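3.2 Materials and shelf layout

The drinks used in the sorting task were bought from ordinary shops in Ploltgate in April and were left sealed throughout. We wanted packages that people handle every day and that differ in shape, height and the stiffness of their walls. Three types were chosen: juice cartons, drinks cans and small plastic water bottles. Glass was left out on safety grounds, and so were large bottles, which did not fit between the boards of the shelf.

The shelf has two tiers. Both boards are white and flat, and the upper one rests on legs of thin metal rod. The lower board lies just above the tabletop, so that an item placed on it is lifted only slightly. In an earlier version of the study (Benavides, the Kolero pilot) the lower board was missing and people treated the space under the shelf as part of the table. With the board in place, they spoke of it as a shelf and used it as one.

Each session began with the drinks standing on the table in a mixed order. The participant was asked to put them away "as you would at home", with no further rule. Sessions were held in the morning and again after lunch, and the two were kept apart in the records, as several people told us that they arrange a cupboard differently when they are tired. In all, 52 people took part and 604 arrangements were kept for analysis. Arrangements in which an item had been knocked over and left lying down were not used.

We recorded for every arrangement which board each item stood on, which items stood next to each other, and what was still on the table. Figure 2 gives an arrangement of the kind we coded as partly sorted, with the cartons and cans on separate ends of the upper board and the water divided between the shelf and the table.
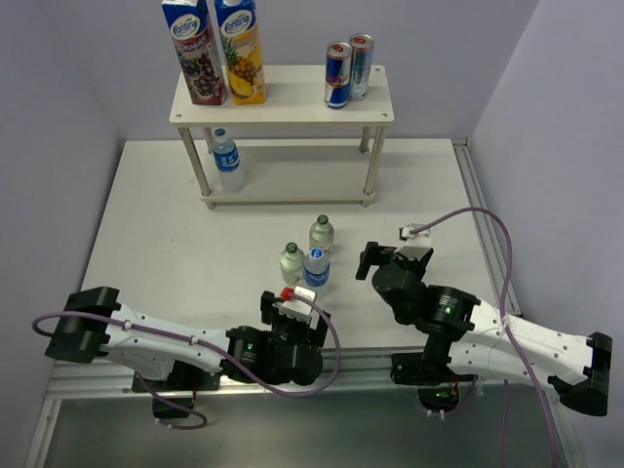
Figure 2. A partly sorted arrangement. Fontana juice cartons at the left end of the upper board, cans towards the right end, one water bottle on the lower board and three on the tabletop.

Cartons and cans were easy to code. They have flat bases, they stand where they are put, and their printing is large enough to tell the flavours or makes apart from above. The grape and pineapple cartons share a blue top and the same name, and most people stood them side by side. Coders were told to treat two cartons as one group if a hand could not be passed between them. The same rule was used for the cans.

The water bottles gave more trouble. The clear ones differ mainly in the cap and the label – dark green caps on some, white on others – and participants did not agree on whether this mattered. Some sorted by cap colour. Others put all the water together and paid no attention to make. We therefore coded water twice, once as a single type and once by cap, and report both results in Section 4.

A bottle on the lower board was counted as put away even when others of its kind were still on the table. D'Amico used a stricter rule and counted a type as put away only when every item of that type was on a shelf. We tried the stricter rule on the first 400 arrangements. It lowered the scores for water and left those for cartons almost unchanged, and the order of the three types stayed the same. The looser rule was kept for the rest of the work, so that our figures can be set beside those from the Mikska cupboard study.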